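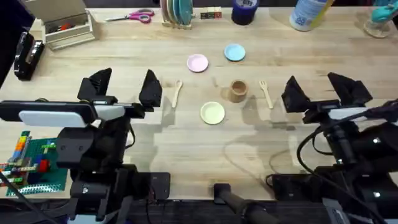 Small tableware on the wooden tabletop: three plates, a cup and a spoon.

Clovmont Small Tableware

README

Clovmont is a collection of pictures and notes covering small tableware on a wooden table. It is meant for work on table setting, clearing, sorting and stacking, where the pieces are few and the differences between layouts are small. This file covers what is in the collection, how the pieces are named, and what to watch for when using the notes.

Contents

The current release has 2,667 pictures in 385 layouts. A layout is one arrangement of pieces on the table, and it keeps its number even if it is later judged a duplicate. Each layout has a folder with its pictures, a notes file in plain text, and a line in the index. The index is tab-separated and opens in any spreadsheet program.

30 layouts are held back for checking and are listed in a separate file called holdback. Please leave them out of anything you tune or train. They use the same pieces as the rest.

Piece names

We use short names made of a color and a type. The color comes first.

yellow plate — pale yellow, small, round
pink plate — small, round
blue plate — light blue, small, round
cup — small, round, tan, wooden
spoon — light wood

The cup and the spoon have no color in their names. Early notes said "brown cup" in a few places, and those have been changed. "Dish" and "saucer" were also used early on for the plates. If you find either word in a notes file, read it as plate and let us know which layout it was.

Surface

The table is light wood with faint seams running lengthwise. The notes call it "table" and nothing else. There is no placemat or cloth in the layout at the top of this page, and the pieces sit directly on the wood.

Pale yellow against light wood is the weakest contrast in the set. If you are finding plates by color alone, check the yellow one first. The cup and spoon are close to the table color as well, so an outline or a shadow may be more useful than a color value.

Position words

Left and right are given as they appear in the picture. "Near" means toward the bottom of the picture and "far" means toward the top. We do not use "front" and "back," which two of our early note writers took in opposite ways.

Using those words, the notes for the layout at the top read:

cup: middle
yellow plate: left of cup, slightly nearer
pink plate: far left
blue plate: far right
spoon: left of cup, roughly upright, bowl end far

A piece is described against the cup when there is a cup, and against the nearest plate when there is not. Spoon direction is always given by the bowl end.

Activities

Every layout has one activity tag.

set — pieces are to be laid out as a place setting
clear — pieces are to be taken off the table
stack — plates are to be piled, in the order given in the notes
sort — pieces are to be grouped by type or by color

The tag says what the layout was put together for. It does not mean the activity was finished, and a stack layout may well have no stack in it. For stack, the order is written from the bottom up, so "pink, blue, yellow" has the pink plate on the bottom.

Known problems

Spoon direction is missing from a number of notes files in the sort group. Treat a blank as unknown.

Near-duplicates exist. Some layouts differ only by a small shift of one plate, and we have kept them in. If you make your own split, split by layout and never by picture.

The set is narrow. It has one kind of table and a small range of tableware, and results on it say little about a crowded kitchen counter. For fuller tables, use Jendden, which follows the same position words but has its own piece names.

Changes

Release 3 (February)
Piece names made consistent across all notes files.
"Front" and "back" replaced with "near" and "far."
Stack order reversed in the notes to read from the bottom up. Code written for release 2 needs to be changed to match.
Index now includes the activity tag.

Corrections

Send the layout number, the line as it stands, and the line as it should be. Corrections to piece names and positions go into the next release — changes to the activity tags take longer, as the index has to be rebuilt.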